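Student Work > Consumer Studies > Project Reports

Overview Reports Posters Archive Contact

Does the Label Mean Anything? A Look at "Natural" Home Fragrance Claims

Iason Tsakiris and Róisín Flanagan
Supervisor: Colm Scanlon
Submitted 4/3/23

1. Why we picked this

We started out wanting to write about why people buy home fragrance at all. Our supervisor said that was too big, and he was right. What we had left after cutting it down was one word, "natural," and the question of whether a shopper learns anything from it.

Our guess going in was no. We should say so at the start, since a reader can fairly ask whether we went looking for what we already believed. We tried to set things up so we could be wrong. In one part of the project we were.

2. What we read first

Most of the class material on product claims is about food. Food has a longer history of arguments over wording, and there is more to read. For scented oils, reed diffusers and sachets we found much less, and a lot of what we did find was written by people selling them. We read those pages too but did not count them as sources. One of them said its oils were "as nature intended" and then listed a shipping temperature, a shelf life and a warning about varnish.

The word can mean at least two things. It can mean the stuff in the bottle came from plants. It can also mean the smell is like something you would run into outdoors, which tells you nothing about where it came from. A lavender smell can be called natural in the second way without any lavender in it. Sellers do not have to tell you which one they mean, and the ones we looked at mostly didn't.

3. What we did

We ran a survey and a small smell test.

The survey was a link sent out through the college list and left open during February. We got 938 usable replies, out of a mailing of 4000. People read a short product blurb and said how safe, how strong and how pricey they expected the product to be. Half the blurbs had the word "natural" in them and half did not. Everything else stayed the same. The brand in the blurb was Odance, a name we made up so that no one would have an opinion of it already.

The smell test was done in the seminar room. Ánh Kim, who was in our group until she switched sections, wrote the labels and kept the key so that the two of us did not know which oil was in which bottle. People smelled 2 oils, one plant-based and one not, and told us which they thought was the natural one. Then they did it again with the labels switched.

We bought both oils from Jodholm, a shop that sells refills and was willing to tell us in writing what was in them. That does not prove what was in them. We had no lab access and took the shop's word for it, and anyone reading our results should keep that in mind.

4. Survey results

People expected the "natural" product to be safer and more costly. They did not expect it to be any weaker or stronger. The safety gap was the big one, and it showed up in people who told us in a later question that they "don't trust labels." We find that more interesting than the gap itself. Saying you are skeptical seems to be cheap.

We were wrong about price. We had predicted that students would say they would not pay more. A fair number said they would. Of course, saying you would pay is a long way from paying, and a survey can't close that distance. Joaquín Fuentealba, who read our draft for the methods class, wrote "so what did they buy?" in the margin. We don't know what they bought.

5. Smell test results

People went with the label. When the plant-based oil was labeled natural they picked it, and when the other one was labeled natural they mostly picked that. Three people stuck with the same oil both times, and one of those told us she had a cold and had been guessing.

We don't want to make too much of this. The room had a carpet that smelled of its own, the windows did not open, and by the end of the afternoon everybody was a bit tired of citrus. A better test would use more oils, more rooms and longer breaks. We also think some people worked out what we were up to, and picked the label because they thought that was the answer we wanted.

6. Packaging

This section was added late. Several people wrote in the comment box that they don't read the words at all and go by the look of the thing: clear or cloudy glass, cork, plain paper, brown string. Our survey was all text, so it could not pick that up.

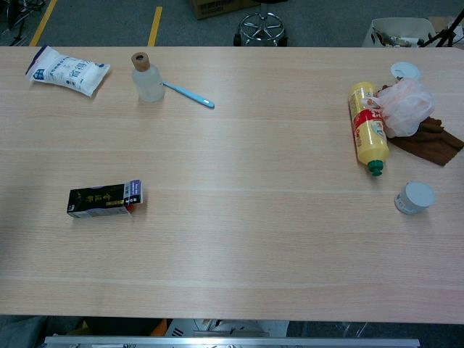

Vol. 2, No. 3

A small frosted glass bottle with a tan, cork-like stopper says "natural" to a lot of shoppers before they get to any claim in print. A soft white plastic pouch printed mostly in blue probably doesn't, even though you could put the same plant oil or dried flowers in either kind of pack. At least that is what the comments suggest. We have not tested it, and comment boxes attract people with strong views.

The design books we looked at treat this as settled. Ó Gríofa, the one our class used, says frosted glass and cork "signal honesty," and gives no study for it. Another, from Stiltstead, says the same in nearly the same words and cites Ó Gríofa. We could not find anything under that. It may well be true, but two books agreeing is weak support when one is leaning on the other.

7. Problems with our work

The people who answered were students, mostly in their first or second year, and the ones who bother to open a survey link are not like the ones who delete it. Our blurbs were short. Real product pages have photos, stars and a price, and any of those might drown out one word.

We also only asked about "natural." Róisín wanted to include "pure" and Iason wanted "botanical," and we ran out of time arguing about it - the survey went out with neither.

8. What we would tell a shopper

Read the ingredient list if there is one. If there isn't, ask the seller, and see whether the answer comes back as a list or as another adjective. Jodholm answered with a list. The other sellers we wrote to did not reply before our deadline, so we have left them out of the report. Their replies, if any come, will go in the project folder with the survey file and the label key.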